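Notebook – unit turnover and door work, Ploltcombe site
July, started 7:40 am

Back at the storage building with my coffee and the bad clipboard. Ysaline Riviere left me a sticky note that says "231 sticks, 232 doesn't, same door, go figure" so that was my morning sorted.

1. Door on 231. Rolled it up and down a bunch of times and it catches a little past knee height every time. The one on 232 goes up like butter (I was jealous of it). Swapped nothing yet, just cleaned out the left track and gave it a shot of the Tadow spray. Better! Still a bit of a grumble near the top. I want to look at the spring tension before I blame the track, but I need the long bar for that and it's in the other van. 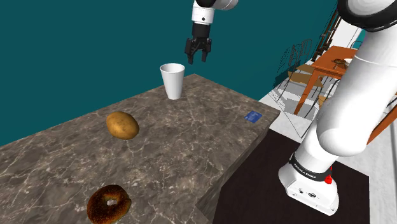

2. Humidity logger. The Leone unit in the climate hallway has 960 readings saved and I pulled all of them off before the memory filled up. Haven't graphed them. Ysaline thinks the hallway creeps up overnight when the loading door gets propped open, and I think she's right, but I'd like to see it on paper before we start putting signs on things. Reset the clock on it too – it was still on winter time.

3. Latches. Tried the new Vurkley latch on the empty 232. I like how it feels, nice solid clunk, but my padlock only just fits through the hole and a fatter one won't go at all. Half the tenants buy those big round locks. Ask Vurkley if there's a wider version or if we're drilling. I really don't want to be drilling.

Side note, the hand truck with the squeaky wheel is back in the office corner. I put a tag on it. Somebody keeps taking the tag off.

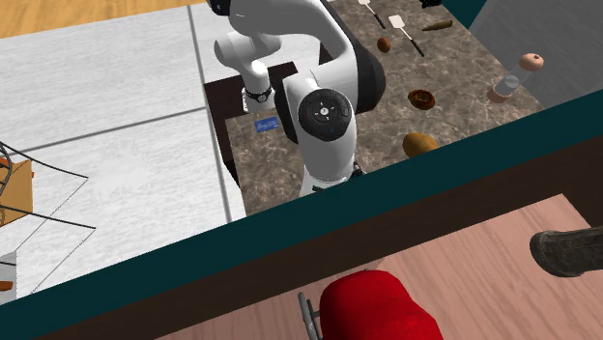 4. For next time
- long bar for the spring on 231
- graph the Leone readings, overnight hours first
- call Vurkley about the hole size
- 3 more cans of Tadow, we're down to the one and it's mostly air
- sweep behind the door on 232, I left metal dust there, sorry Ysaline

Stopped at 11:15. Knees say hello.

2 comments | 0 shares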